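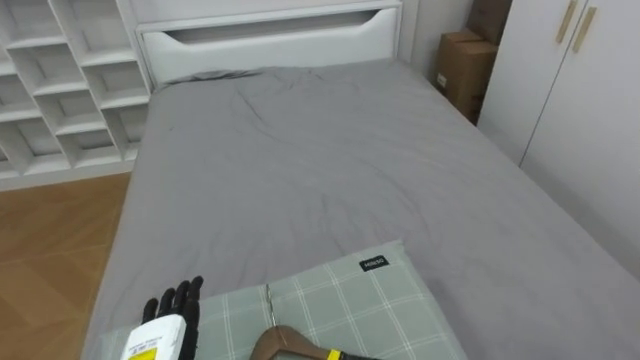 # Protokoll der Arbeitsbesprechung Softwareintegration, Projekt Plirnex

**Ort:** Bresico, Besprechungsraum im Erdgeschoss
**Beginn:** 9:30 Uhr
**Sitzungsleitung:** Aqeel Mohmand
**Teilnehmende:** Arbeitsgruppen Wahrnehmung, Bewegungsplanung, Regelung und Werkzeuge; Vertretung des Projektpartners Haddad
**Entschuldigt:** Vertretung Rarnley
**Verteiler:** Teilnehmende, Projektablage

## TOP 1 Genehmigung des letzten Protokolls

Das Protokoll der vorangegangenen Sitzung wird mit einer Änderung genehmigt. Unter TOP 3 ist das Wort »Greifkraft« durch »Greifkraftgrenze« zu ersetzen.

## TOP 2 Wahrnehmung

Die Arbeitsgruppe berichtet über den Stand der Segmentierung in der Schlafzimmerumgebung. Grundlage der Aussprache ist die Kopfkameraansicht mit dem Kleiderbügel auf dem karierten Kissen.

Der hölzerne Bügelkörper hebt sich von dem salbeigrünen Stoff deutlich ab und wird vom aktuellen Modell zuverlässig erfasst. Schwierigkeiten bereitet der dünne silberne Haken, der schräg über dem weißen Gitternetz des Bezuges liegt. In der Auswertung wurden wiederholt Linien des Musters als Fortsetzung des Hakens klassifiziert. Die Lage der Hakenspitze ist in diesen Fällen für die Planung nicht verwendbar.

Ferner wird festgestellt, dass die Tiefenschätzung auf der glatten Hälfte des grauen Spannbetttuches lückenhaft ist. Im faltigen Bereich zum Kopfteil hin sind die Werte besser. Die Gruppe schlägt vor, die Liegefläche als Ebene mit zulässiger Abweichung zu modellieren und fehlende Werte daraus zu ergänzen.

**Beschluss:** Der Haken erhält eine eigene Klasse. Die Nachannotation umfasst mehr als 8 Stunden Aufnahmematerial. Die Ebenenannahme wird zunächst nur als Option in der Konfiguration geführt.

## TOP 3 Bewegungsplanung

Die beidhändige Aufnahme des Bügels wird weiterhin in getrennten Phasen geplant: Annäherung, Kontakt, Anheben, Ausrichten. Der Übergang vom Kontakt zum Anheben löst im Planer noch unnötige Neuberechnungen aus, sobald sich die geschätzte Lage des Bügels auf der weichen Unterlage geringfügig ändert. Eine Hysterese für die Objektpose liegt als Entwurf vor.

Zur Kollisionsumgebung wird ausgeführt, dass der Kleiderschrank derzeit als geschlossener Quader hinterlegt ist. Die beiden senkrechten Stangengriffe sind darin nicht enthalten. Haddad bittet darum, sie als eigene Körper aufzunehmen. Gleiches gilt für die Kartons zwischen Bett und Schrank, die in der Karte fehlen. Das offene Regal auf der gegenüberliegenden Seite kann nach übereinstimmender Auffassung vereinfacht bleiben, solange dort nichts abgelegt werden soll.

**Beschluss:** Die Griffe und die Kartons werden in die Kollisionsumgebung aufgenommen. Der Entwurf zur Hysterese geht in die Codeprüfung.

## TOP 4 Regelung der Hände

Die Gruppe Regelung hat die Schnittstelle zur Fingeransteuerung überarbeitet. Positions- und Momentenvorgabe können nun je Finger getrennt gesetzt werden. Bei Kontakt mit nachgiebigem Untergrund spricht die Kontakterkennung zu früh an; ein Druck der Finger auf Bettwäsche wird als Griff am Bügel gewertet. Vorgeschlagen wird, das Kontaktsignal nur in Verbindung mit der geschätzten Objektpose freizugeben.

Herr Mohmand weist darauf hin, dass dadurch eine Abhängigkeit der Regelung von der Wahrnehmung entsteht, die in der Architektur bislang ausgeschlossen war. Nach Aussprache wird der Vorschlag mit 5 zu 2 Stimmen angenommen, befristet bis zur Zwischenabnahme im Dezember.

## TOP 5 Werkzeuge und Protokollierung

Das Wiedergabewerkzeug zeigt Kamerabild, Gelenkwerte und Planerzustand künftig auf einer gemeinsamen Zeitachse. Offen ist die Behandlung von Datensätzen, bei denen der Planerzustand fehlt. Sie werden bis auf Weiteres geladen und mit einem Warnhinweis versehen. Das ältere Exportformat entfällt, sobald Rarnley die Umstellung bestätigt hat.

## Aufgaben

| Aufgabe | Zuständig |
|---|---|
| Annotationsrichtlinie um Klasse »Haken« ergänzen | Wahrnehmung |
| Ebenenannahme als Konfigurationsoption bereitstellen | Wahrnehmung |
| Griffe und Kartons modellieren | Bewegungsplanung, Haddad |
| Freigabebedingung für das Kontaktsignal umsetzen | Regelung |
| Rückmeldung zum Exportformat bei Rarnley einholen | A. Mohmand |

Ende der Sitzung: 11:10 Uhr
Für das Protokoll: Arbeitsgruppe Werkzeuge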